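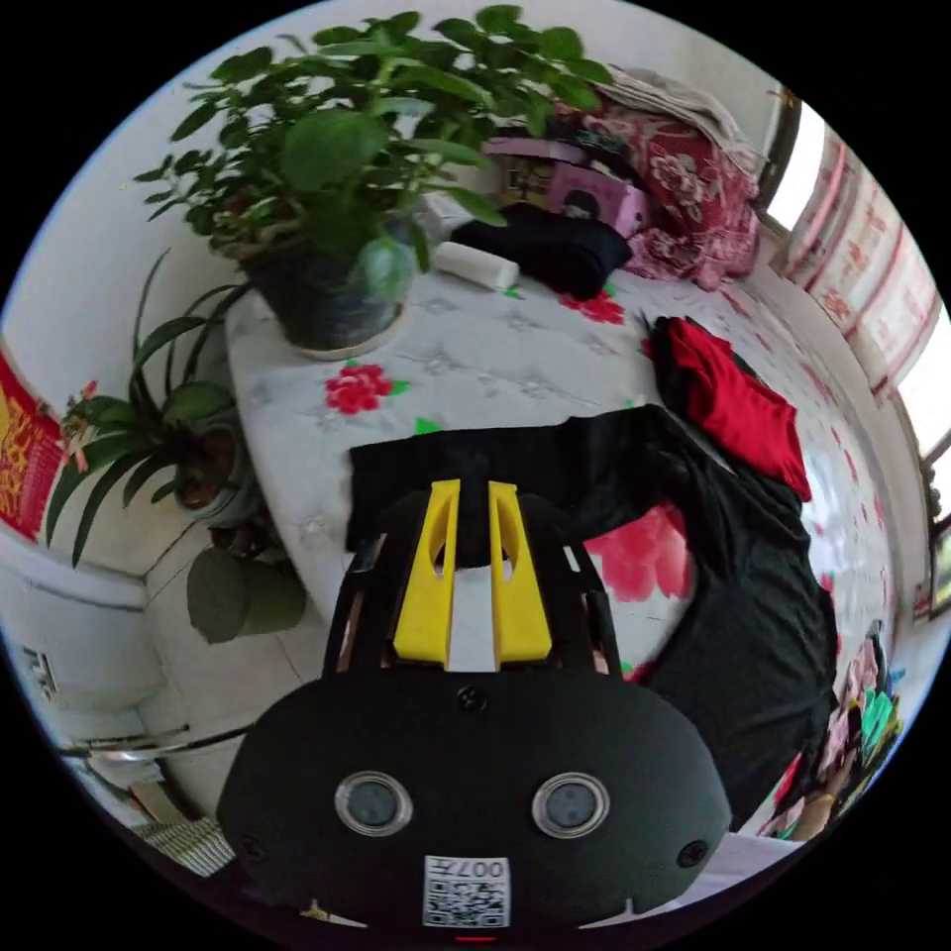
Notebook, clothes and bedding, April, afternoon

Carried on with the folding on the bed in the back bedroom. Table at Flusau is out of use until the new legs come, so the bed it is. Quilted mattress cover left on. Tried it last time with the cover off and the bare mattress gripped the cloth more than I liked.

Started with the black garment, flat, then the red one, which is folded but wants doing again. Order for the rest of the pile is dark first, then red, then anything patterned.

Notes on dark cloth. On a patterned cover the outline is easy to find, but the seams inside the outline are not. I go by touch for those. Run a flat hand from the middle outwards, stop at the seam, fold there. Oliwia folds by eye from the hem and her dark pieces come out a bit skewed. Her light ones are better than mine.

Light is good in the afternoon with the window at that end. With the curtain across it is poor for black. Leave it open.

Method as used today:

Lay the piece out with the top towards the wall. Smooth once, centre to edge. Do not go back over it.
Fold the far side in to the middle, then the near side over it.
Bring the bottom up to a third, then again.
Turn over, press with the palm, move to the finished pile.

Folding board from Wisotitz is 400 mm wide. That suits the shelf in the Triantafyllou cupboard, 500 mm deep, with space to get fingers in behind. Hubert wants to go to 500 mm on the board as well so thick pieces take one fold fewer. I made one that size out of card and it works on a hard surface. On a mattress the card bends in the middle and the fold line wanders. Would need to be stiffer stuff. Not bought yet.

Blankets. The red floral blanket is folded and back against the wall, with the grey-white cloth folded on top. Keep them like that. When the blanket goes on top the cloth creases in the same two places every time and has to be done again. Blankets do not go in the Triantafyllou cupboard at all, the door won't shut on them. The 600 mm shelf on the landing takes two if they are folded long and thin.

Rolling. Black cloth is rolled. Rolled pieces keep their shape well enough on the bed but undo themselves when carried. Tried a loop of cotton tape, then a loop of string. Tape is better. Cut more tape.

Paper towel: keep a roll up here, on its side is fine. Stood on end on a mattress it falls over whenever anyone leans on the bed. I use it for wiping the board between dark and light pieces, which stopped most of the fluff going across.

Pink box stays by the blanket for now. Oliwia to decide whether it goes with the small things or out on the landing.

Plants. Broad-leaved one is in its dark pot on the saucer on the edge of the bed, spider plant on the floor by the green bucket. Both want watering this week, broad-leaved one at the sink and drained before it comes back. The spider plant could do with splitting, there is a spare pot at Wisotitz. It must have room round it when the big sheets are done, the leaves catch and the tips tear. Last month I lost a good handful that way.

Cuken (the unscented powder): Hubert measured out 500 g for the week and we are a little short already. Two of the washes were half loads. Put them together in future. The results on dark cloth are all right, a slight whitish bloom on one piece after drying indoors, gone after a second rinse. Not enough to change powder over.

Still to sort out:

Does the bottom-third fold hold for longer pieces, or should they be quartered? My feeling is quartered. Hubert disagrees and has a stack at Flusau done his way, so compare when I am next over.

Labels for the shelves. Pencil on masking tape came off in the damp. Try card tags on the same cotton tape.

Height of the bed. After an hour my back knows about it. Kneeling is easier for the flat work but you can't reach the wall side. Work from the long side and pull the piece towards you before folding.

Next session: finish the reds, start on the patterned things, bring the board and the tape. Ask Oliwia for the spare pot.

Filed under: Workshop notes / Laundry & linen

We use cookies to remember your settings and count visits. By continuing to read you accept this. Accept | Settings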